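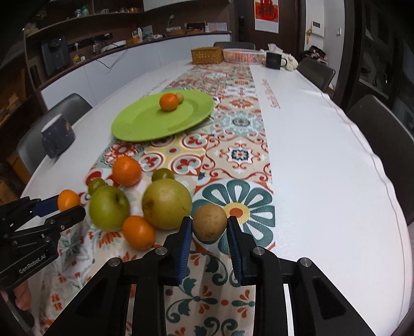

Rimantas Paulauskas told us, after reading our first draft, that we had described a lot of pretty cloth and hadn't yet said where a single pattern starts over. He wanted us to find the smallest piece you could cut out and still rebuild the whole thing from. He was right, and chasing that smallest piece became our whole project!

Repeating Patterns in Household Cloth
Final report, Geometry Around Us
Submitted 14 Aug 2021

What we wanted to find out

Mathematicians sorted flat repeating patterns a long time ago. If a pattern repeats in two directions, its symmetries belong to one of seventeen types, usually called the wallpaper groups. We learned this in class in March and didn't quite believe it. Seventeen seems like such a small number when you walk through a fabric store. So we decided to take ordinary cloth (napkins, curtains, runners, a shower curtain, one very loud apron) and see whether we could put each piece into its type by hand.

We also wanted to know if people who design cloth lean toward certain types. We guessed they would pick the ones with the most mirrors in them, because those look tidy from any side of a table.

How we worked

Most of our cloth came from our own kitchens and closets. The rest came from the swatch books at the Doherty Library, which keeps pages from an old textile printer called Grodora. The swatches are glued onto cards and numbered, and you can turn the pages yourself if your hands are clean.

For each pattern we laid tracing paper over it and marked the spots that matched exactly. Then we asked the same questions every time. Is there a turn that leaves it looking the same, and what is the smallest one? Is there a mirror line? Is there a glide, where the pattern flips and slides at the same time? Those answers get you most of the way through the flow chart in our class notes.

When we got stuck we redrew the motif in Zekex, a drawing program that copies whatever you sketch according to the type you choose. If the result matched the cloth, we had it. If it didn't, at least we had something funny to look at.

What we found

Squares were everywhere. A grid of square tiles with the same flower in each one sounds like the simplest thing possible, but the answer depends completely on the flower. If the flower looks the same after a quarter turn and also has mirrors, you can end up with the type called p4m. Give its petals a little swirl in one direction and the mirrors disappear, leaving you with p4. Put a stem on it and the turns go too. We spent an entire afternoon on stems.

Swatch 2553 was our favorite. It looks like plain leaves in rows, and our first answer was that it only had slides. Then we flipped the tracing paper over by accident and it matched, one row down. It was a glide reflection, the same kind of symmetry you get from footprints in sand! After that we went back through everything we had already labeled and found we had missed the same thing in 2 other pieces.

Swatch 3063 was the hard one. It has a three-way turn, and there are 3 types with a three-way turn as the smallest turn: p3, p3m1 and p31m. The last two have names that seem designed to confuse people. The difference is whether every turning point sits on a mirror line or only some of them do. In ours, some of the turning points were off the mirrors, so we called it p31m. We are fairly confident.

Patchwork-style prints gave us real trouble. A print made to look like many different tiles may not repeat until you have gone a surprisingly long way across the cloth, and on a narrow piece you may run out of cloth first. We argued about this for a while. In the end we only classified a piece if we could see the repeat happen in both directions, and anything narrower went on a separate page for border patterns, which have their own list of seven types.

Color was the other argument. If two tiles have the same shape but one is red and the other teal, do they match? We decided that they don't. There is a whole theory for patterns where the colors swap, and one of us has already checked out a book on it.

Were we right about mirrors?

Partly. The kitchen cloth did favor mirrors, and the Grodora pages had plenty too. But the older floral swatches often had no mirrors and no turns at all, only slides. We think a bouquet looks wrong upside down, and curtains have a definite top. Our guess was really a guess about tablecloths.

Problems

Cloth stretches. A square on a washed napkin is not a square anymore, and a strict measurement would throw out nearly every symmetry we found. We classified what the designer seemed to intend, which means a second group could disagree with us on a few pieces.

We also never found an example of every type. We are still missing p3m1 and would love to hear from anyone with a bathroom floor that might qualify.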